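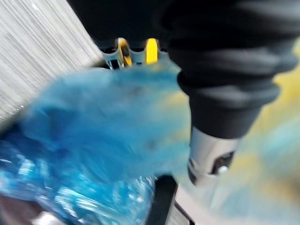
Bin liner

A bin liner is a bag placed inside a waste container to hold trash and keep the container clean. It is one of the most ordinary things in any building, and a wonderfully clever one – a sheet of film so thin it weighs next to nothing, yet able to carry a whole kitchen's worth of peelings down the stairs!

Materials

Most liners are made of polyethylene. The low-density kind is soft and stretchy and copes well with sharp corners, while the high-density kind is crisp, noisy and surprisingly strong for its thickness. Compostable liners, often made with starch, are used for food scraps (they soften if left too long, so they are changed often).

Closures

Drawstrings, tie flaps and plain flat tops are all common. A flat top is folded over the rim, and a good fit there matters far more than most people expect.
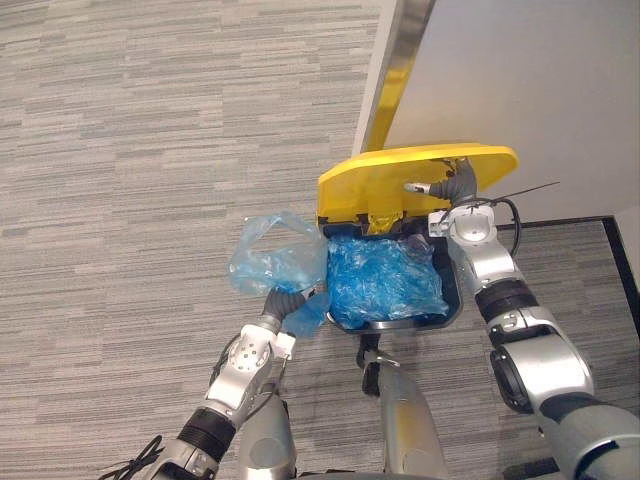
Telma Gaete argues that the folded rim gets too much credit, and that a liner slips mainly when air is trapped underneath it. Her advice is to press the bag down to the floor of the bin before folding anything over, or to choose a bin with a small vent hole near the base.

Use in Grirkberg

The town of Grirkberg has a lively history with liners. A color scheme brought in one November gave each kind of waste its own bag, and 3409 households joined. Residents could pick from 6 sizes, the smallest holding 10 liters. Two of the colors were later dropped, as they looked nearly the same under street lights.

See also: Waste sorting, Plastic film, Compost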